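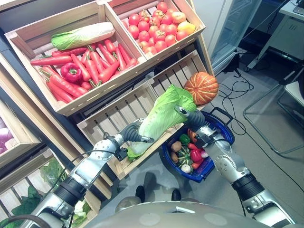
Produce Display Assistant (part-time, permanent)
Witenen Food Hall, Flolurberg site
Reference: 213

Witenen is looking for a produce display assistant to build, fill and maintain the fruit and vegetable stands at its Flolurberg site. The post is for early shifts and covers the full working cycle of a display: receiving stock, trimming, placing, rotating, relabelling and clearing down. It does not include till work.

The post reports to the produce supervisor, Mimoza Yordanov.

Background to the post

The produce section changed from flat refrigerated tables to open sloping wooden crates in August. The crates stand on metal shelf frames and are filled by hand from baskets at floor level. Stock is sold from the crate, and there is no second layer of packaging between the customer and the goods. The condition of each item on the slope is therefore the main measure of the work.

The change has increased the handling time for each crate. The present team covers the afternoon well but the opening fill is often finished late. This post is intended to close that gap.

Main duties

Receiving and sorting

Check deliveries against the order sheet before anything leaves the receiving bay. Short deliveries and damaged goods are entered on the sheet before the driver leaves.

Sort stock into three grades: display, reduced, and waste. Written grading notes are held at the produce desk for each line. Where the notes and the item disagree, ask the supervisor.

Transfer display-grade stock to plastic baskets. Baskets are packed with heavy items at the base. Tomatoes and soft fruit travel in their own trays and are never put beneath root vegetables.

Filling the crates

Fill sloping crates from the lower edge upwards. A crate filled from the top will slide when the first customer takes an item from the front.

Carrots are laid in one direction, packed closely, with any tops left short. Bunches are not mixed with single carrots in the same crate.

Tomatoes are heaped, with the calyx left on where it arrived on. Heap height must stay low enough that fruit does not roll over the front rim.

Napa cabbages are laid on their sides. Loose outer leaves are removed before placing, and the base is recut only if it has browned. They should be lifted with support under the length of the head. Lifting by the leaf end tears the ruffled edge and the item then has to be regraded.

Lettuce is held by the stem end and steadied lightly at the leaf end. It is placed last and is checked most often during the shift.

Peppers and squashes may be used to separate lines or to finish a corner. They are for sale like any other item and must carry the correct price on the nearest label strip.

Labels

Label strips are fixed along the front of the crates. The assistant replaces strips when a line moves, and confirms that origin, variety, class and price match the delivery sheet. An item found in the wrong crate is returned to its own line at the next round.

Rounds and rotation

A round of all crates is made at set times during the shift. On each round the assistant removes marked or wilted stock, brings older stock forward, closes gaps, and wipes crate rims. An emptied crate is brushed out between the slats before it is filled again.

When a crate is to be used for another line, all stock is taken out first. Partial changeovers are not permitted, as they lead to pricing errors.

Floor

The floor in the produce section is smooth and becomes slippery when leaf or water is dropped on it. Baskets are set down beside the shelf being worked on and are removed as soon as the fill is done. Fallen leaf is picked up at once. 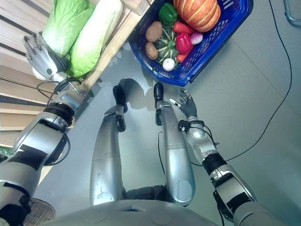 Napa cabbages on the slatted shelf, with a basket of vegetables on the floor.

Records

The assistant completes the waste sheet by weight for each line, the fill sheet for each crate, and the cleaning sheet at the end of the shift. Sheets are on paper and are typed up by the office. Clear handwriting is needed.

Person specification

Essential:

Experience of handling fresh food, whether in a shop, market, kitchen, packhouse or on a farm.
Ability to recognise common vegetables and to judge ripeness and damage by eye and by touch.
Ability to work at floor level, waist height and shoulder height in turn throughout a shift.
Ability to follow written work instructions and to record weights correctly.
Good timekeeping. The opening fill cannot be started late.

Desirable:

Previous work with open or sloping displays.
A current food hygiene certificate. Training is given to a successful applicant who does not hold one.
Knowledge of seasonal lines, in particular brassicas, roots and winter squash.
Experience with the Grumix stock sheets or a similar paper ordering system.

No formal qualifications are required.

Physical requirements

The work is done standing, with frequent bending and lifting. Full baskets of roots are moved by two people or by trolley. Applicants who need an adjustment to any part of the work should say so on the form, or tell us at any later stage. Platform steps, kneeling pads and half-size baskets are available on request.

The receiving bay is cold in winter. Gloves, apron, safety shoes and an insulated jacket are supplied by the company and remain company property.

Hours and terms

The post has 4 shifts a week, from 5.30 am to 10.30 am. Shifts are set by rota. The rota includes weekends, shared equally across the team.

There is a paid break in each shift. Overtime is offered before public holidays and is voluntary.

The hourly rate is on the company's produce scale and is stated on the application form. There is an early-start supplement for each shift begun before 6 am. Staff discount applies from the first day. Parking is free in the Dauda yard behind the building. There is no bus to the site before 6 am, and applicants should consider how they would travel.

The appointment is subject to a probation period, with a review at the midpoint and at the end. Holiday entitlement is calculated in proportion to hours worked.

Training

The first two weeks are spent alongside an experienced member of the produce team. The first week covers receiving, grading and trimming. The second covers crate filling, labels and rounds. New assistants do not carry out an opening fill alone until the supervisor has signed the training card for each line.

Further training in ordering and stock control is open to assistants who have completed probation.

Selection

Applicants who meet the essential criteria will be invited to a short interview and a practical trial. The trial is held on the shop floor before opening and is paid at the hourly rate. It consists of the following tasks:

1. Grade a mixed basket of vegetables into display, reduced and waste, and give reasons for the grading.
2. Trim and place a quantity of napa cabbage or lettuce on a sloping crate.
3. Fill one crate with carrots and one with tomatoes.
4. Check a set of label strips against a delivery sheet and mark any errors.
5. Leave the area clean.

Marks are given for condition of stock after handling, accuracy and tidiness. Speed is noted but not marked. Applicants should wear flat closed shoes and clothing suitable for bending. Gloves and an apron are provided. Rings and bracelets must be removed, apart from a plain band.

Interview questions are sent to applicants in advance.

How to apply

Application forms are available from the customer desk at the Flolurberg site or by telephone on extension 1727. Forms may be returned by hand to the same desk or by post to the staffing office. A covering letter is not needed. A CV may be attached but will not be accepted in place of the form.

Please quote reference 213 on the form and on the envelope.

Section C of the form asks for details of fresh food experience. Unpaid experience, such as an allotment or a community kitchen, may be entered and is considered on the same basis as paid work. Section D asks for two referees. Referees are contacted only after an offer has been made.

All applicants will receive a reply. Feedback after the practical trial is given in writing on request.

Questions about the duties should be put to Mimoza Yordanov, produce supervisor, extension 580. Questions about pay, terms, adjustments or the form should be put to Temitope Ogunleye, staffing office, extension 1727. Both lines are answered between 9 am and 3 pm.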